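# Setting up an external aerial on a 4G home router

The box says "up to 300 Mbps". Treat that number the way you'd treat a car maker's fuel figures. I fitted a Fostus panel aerial to the router at our place in Clurnport, and the gain was real but nowhere near what the seller promised. If you still want to try, this is the order I'd do it in.

**1. Test before you buy anything.** Log in to the router and find the signal page. Write down RSRP and SINR at breakfast and again at 8 in the evening. If the signal is strong but evenings are slow, the mast is busy and no aerial will fix that.

**2. Move the router first.** Try an upstairs window, on the side facing the mast. This costs nothing, and Keith Greenwood in Orevport sent his aerial back after doing it.

**3. Check the sockets.** Most routers use SMA or TS-9. Adaptors exist, but each one loses a bit of signal, and the cheap ones work loose.

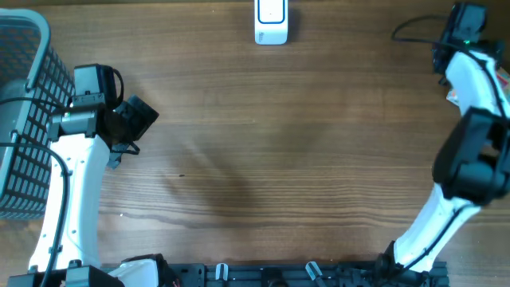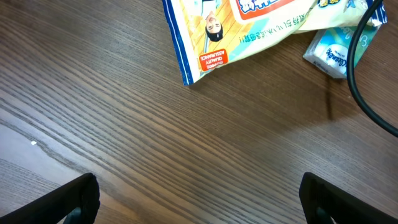 **4. Keep the cable short.** Sellers love to throw in 15 metres "free". Long thin cable can eat everything the aerial gains. Buy the length you need, and use both leads if the aerial has two.

**5. Switch the router to external.** Some do this by themselves, or claim to. Mine said "Auto" and carried on using its own aerials until I changed the setting by hand and restarted it.

**6. Aim slowly.** Turn the panel a little, wait a minute, read SINR, write it down. Ignore the bars – they're decoration. My best bearing was 218 degrees, which wasn't where the coverage map told me to point it.

**7. Repeat the tests from step 1.** Same times, same device, on a network cable. A speed test over Wi-Fi from the sofa mostly measures your Wi-Fi.

If the evening figures haven't moved, send it back while you still can. Tamsin Kasprzak kept hers for a year on the advice of a forum that swore it needed to "settle in". It doesn't.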